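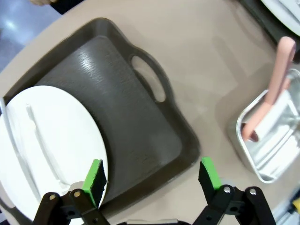 *A white plate on a dark gray tray.*

## Wanted: people who shout at their radios

Hi! I run listener testing for Akanda, a little audio app made by a very small company called Trumovitz, and I'm looking for 65 households to live with our new voice controls for most of the spring. If you already talk to a speaker at home (or used to, and gave up in a huff), please keep reading.

Akanda plays local and community radio, plus the back catalog of shows those stations have put online. Right now there are 1242 stations in it, and until this winter the only way to get to any of them was by tapping on a phone. Now you can ask out loud. It works pretty well in our office in Hovammont, where it's quiet and we all know the magic words. I want to know what it does at your place, with the dishwasher going and a kid asking for a different song every two minutes.

The big headache is station names. Half of them are call letters, a bunch are jokes, and a few sound exactly like each other. I asked for a bluegrass show last week and got a city council meeting from three states over. I listened to a fair bit of it, too, but still!

### What you'd be doing

The test runs from March through May. We'd send you a link to the test version of the app and a speaker we've set up for it, a plain round thing called the Pascombe. You plug it in, put it wherever you'd normally listen, and use it the way you'd use any radio. There's no minimum number of hours. I'd love it if you used it most days, but if you go away for a week, go away for a week.

Once a week I'll send you a short form. It takes about as long as a cup of coffee, and there's a big box at the bottom for complaints, which is the part I read first. Twice during the test I'd also like to call you for 20 minutes or so and just talk. Evenings are fine, and I'm usually around until 9 p.m. Central.

Every so often I'll ask you to try something specific, like setting a morning alarm to a station you've never heard, or moving a show from the kitchen to the bedroom halfway through. If it falls flat on its face, tell me what you said and what it did. You don't have to work out why.

### Who I'm looking for

Mostly I want a mix. You should be 18 or over, live in the US, and have home internet that stays up most of the time. You'll need a phone, Android or iPhone, from the last five years or so. Past that I'm pretty open, but I'd be extra happy to hear from:

- people whose accents get mangled by the speakers they've tried
- households where two languages get used in the same sentence
- anyone who is blind or has low vision and uses voice controls a lot
- folks over 70 (my last group skewed way too young, my fault)
- people who live in one room, and people with a speaker on every floor
- radio nuts of any kind

You don't need to be good with gadgets. If you're the person in the family who has to call somebody to reconnect the Wi-Fi, you're very welcome here.

I can't take anyone who works for a company that makes speakers or streaming apps, and only one sign-up per household, please.

### What you get

Each household gets $90 at the end of May, by check or gift card, your pick. You keep the Pascombe. You also get the paid version of Akanda free for a year, and I'll turn it off myself when the year is up so you don't get a surprise bill. If you drop out early, just mail the speaker back with the label in the box and there are no hard feelings.

### The privacy part

Please read this bit, even if you skip everything else. The test speaker saves a short recording each time it hears its wake word, and also when it *thinks* it heard it, so now and then it'll catch a scrap of conversation. Those recordings come to our team of four and get deleted when the test wraps up in June. You can listen to yours in the app and erase any of them, and you don't have to tell me which or why. There's a mute switch on the back that cuts the microphone completely.

Everyone in the house has to be okay with it before you sign up, and that goes for roommates as well. If you have guests over a lot, I'd suggest using the switch or giving them a heads-up. I'll send a consent form with all of this in longer words, and you can bring me questions before you sign it.

### How to sign up

Go to the Testers page in the Akanda app (it's under Settings, then Help) or on our website, and fill in the sign-up sheet. It asks where you live, who you live with, what you listen on now, and what bugs you most about it. Go on as long as you like on that last one. One person last fall wrote me two pages about volume steps and they were right about every word.

Sign-ups close at the end of February. I'll write back to everybody, yes or no, during the first part of March, and speakers go out right after that. If the form gives you trouble, or you'd like to do it by phone, leave a message through the Help page with a good time to reach you and I'll call you back.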